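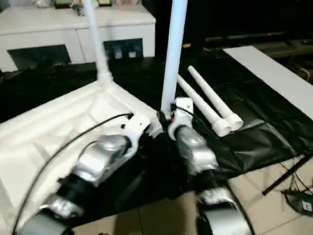

우리 조 주제는 "조립 설명서 다시 쓰기"였다. 교수님이 집에 있는 물건 중에 조립하다가 화가 났던 걸 하나 고르라고 하셨는데, 나는 바로 Chou가 떠올랐다(작은 탁자로도 쓰고 스툴로도 쓴다는 흰색 조립식 가구다). 자취 시작할 때 샀다가 다리 하나를 거꾸로 끼워서 한참 씨름했던 바로 그 물건! 다 조립된 모습은 정말 단순한데 부품 상태로 펼쳐 놓으면 생각보다 헷갈린다. 검은 시트 위에 나란히 눕혀 둔 짧은 파이프 두 개만 봐도 그렇다. 길이가 서로 다른데 끝에 달린 흰 연결구는 똑같이 생겨서, 연결구 쪽만 보고 집으면 뭐가 뭔지 모른다. 원래 설명서에는 이 얘기가 한 줄도 없고 그냥 "다리를 끼우십시오"라고만 되어 있다. 어느 다리를요?

그래서 이번 보고서는 Chou를 여러 번 조립하고 분해하면서 어디서 막히는지 적고, 그걸 바탕으로 새 설명서를 한 장짜리로 만든 과정에 대한 것이다. 결과물은 뒤에 따로 붙였고 여기에는 과정 위주로 쓴다.

1. 준비

처음에는 책상 위에서 맨바닥으로 시작했다가 금방 포기했다. 파이프가 자꾸 굴러가고, 흰 몸판에 책상 때가 묻는다. 그래서 Lustex에서 나온 검은 비닐 시트를 깔았다. 이게 은근히 효과가 좋았다. 부품이 전부 흰색이라 검은 바탕에 놓으면 한눈에 들어온다. 단점은 금방 쭈글쭈글해진다는 것과, 조명을 받으면 주름이 여기저기 번쩍여서 사진 찍을 때 신경이 쓰인다는 것. 처음엔 매번 펴다가 나중에는 그냥 두었다.

비교용으로 나무 다리가 달린 Fidwood 스툴도 하나 빌렸다. 이쪽은 육각 렌치가 필요하고 나사 봉지가 세 개나 들어 있다. Chou는 공구 없이 손으로만 끼우게 되어 있어서 그 점은 확실히 편하다. 대신 손으로만 하다 보니 "이 정도면 다 들어간 건가?"를 판단하기가 어렵다. Fidwood는 나사가 안 돌아갈 때까지 돌리면 되니까 그런 고민이 없다. 공구가 없으면 무조건 쉬울 거라고 생각했는데 이건 좀 의외였다.

2. 어디서 막히나

조립 시간은 전부 21번 쟀다. 나랑 조원들이 번갈아 했고, 국제교류로 와 있는 Ylva Lunde도 몇 번 도와줬다. Ylva는 한국어 설명서를 아직 편하게 못 읽어서 그림만 보고 했는데, 그 기록이 제일 쓸모가 있었다. 글을 못 읽는 사람이 멈추는 자리가 그림이 부실한 자리였기 때문이다. 기록지에 멈춘 데를 동그라미로 표시해 보니 거의 같은 곳에 몰렸다.

제일 많이 막힌 건 몸판 방향이다. Chou 몸판은 윗면이 어느 쪽인지 처음 보는 사람은 잘 모른다. 골이랑 턱이 잔뜩 있는 쪽이 밑면인데, 오히려 그쪽이 더 "완성된" 느낌이라 위로 가야 할 것 같다(나도 처음에 그렇게 생각했다). 원래 설명서 그림은 선 몇 개로 네모를 그려 놓은 게 전부라 골이 아예 안 보인다.

두 번째는 모서리에 파이프를 끼우는 각도. 곧게 내리꽂으면 될 것 같은데 살짝 기울어진 상태로 들어가다가 중간에 걸린다. 걸린 걸 다 들어간 걸로 착각하고 다음 다리로 넘어가면 나중에 뒤집었을 때 덜컹거린다. 한번은 완성했다고 박수까지 치고 컵을 올렸는데 그대로 기우뚱했다. 컵이 비어 있어서 다행이었다.

세 번째는 앞에서 말한 파이프 길이 문제다. 이건 펼쳐 놓기만 잘해도 절반은 해결된다.

3. 뒤집어 놓고 하기

여러 방법을 해 본 끝에 정한 순서는 이렇다. 몸판을 뒤집어서 밑면이 위로 오게 바닥에 놓고, 다리가 하늘을 보게 세우면서 하나씩 끼운다. 당연한 소리 같지만 원래 설명서는 몸판을 옆으로 세워 놓고 끼우는 그림이라서 조원 중 절반이 그대로 따라 하다가 넘어뜨렸다.
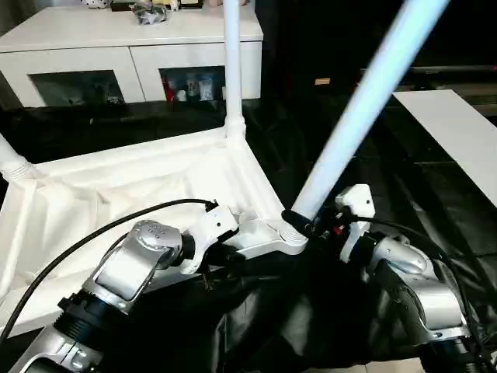

이렇게 눕혀 놓으면 위쪽과 왼쪽 모서리에서 다리 밑동의 주름진 이음 고리가 잘 보여서, 새 설명서에서는 이 고리를 기준점으로 삼았다. 처음 초안에는 "끝까지 밀어 넣으세요"라고 썼는데 읽는 사람마다 끝이 어디인지가 달랐다. 그래서 "주름 고리가 모서리에 닿을 때까지"로 바꿨더니 질문이 확 줄었다. 문장 하나 바꿨을 뿐인데 이렇게 다르다니, 이때 제일 신났던 것 같다!

그리고 한 손은 꼭 모서리 가까이를 잡아야 한다. 다리 위쪽을 잡고 누르면 힘이 옆으로 새서 몸판이 빙글 돈다. 특히 검은 시트 위에서는 몸판이 잘 미끄러진다. 미끄럼 방지용으로 Gritar 패드를 시트 밑에 깔아 봤는데, 시트 자체가 움직이는 건 막아 주지만 몸판과 시트 사이는 그대로라 별 도움이 안 됐다. 패드를 시트 위에 까는 것도 해 봤다. 그건 잘 된다. 다만 패드 색이 밝아서 흰 부품이 또 안 보인다. 결국 한 손으로 몸판 모서리를 잡고 다른 손으로 다리 밑동을 잡는 걸로 통일하고 패드는 뺐다.

4. 새 설명서

A4 한 장 앞뒤로 만들었다. 앞면은 부품을 펼쳐 놓은 그림, 뒷면은 순서. 그림은 조원이 태블릿으로 그렸고 나는 문장을 맡았다. 몸판 그림에는 골을 진하게 칠해서 밑면이라는 걸 바로 알 수 있게 했고, 파이프는 길이를 비교하기 쉽게 한쪽 끝을 맞춰서 나란히 그렸다. 인쇄비는 컬러로 뽑아서 1,000원 들었다(흑백으로 하면 더 싸지만 골 색이 뭉개진다).

글자 수도 줄이려고 애썼다. 한 단계 설명이 60자를 넘지 않게 하자고 정해 놓고 썼는데, 다리 끼우는 단계는 아무리 깎아도 넘쳐서 두 단계로 쪼갰다. 쪼개고 나니까 오히려 따라 하기가 편하다는 말을 들었다. 그래서 몸판 뒤집는 것도 따로 한 단계로 뺐다.

새 설명서로 Ylva가 다시 조립했을 때는 몸판 방향에서 한 번도 안 멈췄다. 물론 이미 해 본 사람이라 공정한 비교는 못 된다. 처음 보는 사람한테 시켜 봤어야 하는데 10월에 중간고사가 겹치면서 사람을 못 구했다. 발표 때 이 부분을 질문받을 것 같아서 미리 적어 둔다.

5. 아쉬운 점, 더 해 볼 것

분해 설명을 못 넣은 게 제일 아쉽다. 사실 이사할 때 필요한 건 분해 쪽인데, 꽉 끼운 다리는 빼기가 정말 힘들다. 살살 돌리면서 당기면 빠지긴 하는데 어느 쪽으로 돌리든 차이가 없는 것 같기도 하고, 우리끼리도 의견이 갈려서 쓰지 못했다. 그리고 다리를 여러 번 끼웠다 뺐다 하면 점점 헐거워지는지도 궁금하다. 뒤로 갈수록 잘 들어간다는 느낌은 있었는데 우리가 익숙해진 건지 구멍이 늘어난 건지 구분할 방법이 없었다. 다음에 한다면 새 제품을 하나 더 사서 번갈아 써 볼 생각이다.

Fidwood 스툴은 깨끗하게 닦아서 돌려줬고, 조립 시간 기록표와 초안 3개는 부록에 순서대로 넣었다. 두 번째 초안에 있는 커피 자국은 내 것이다.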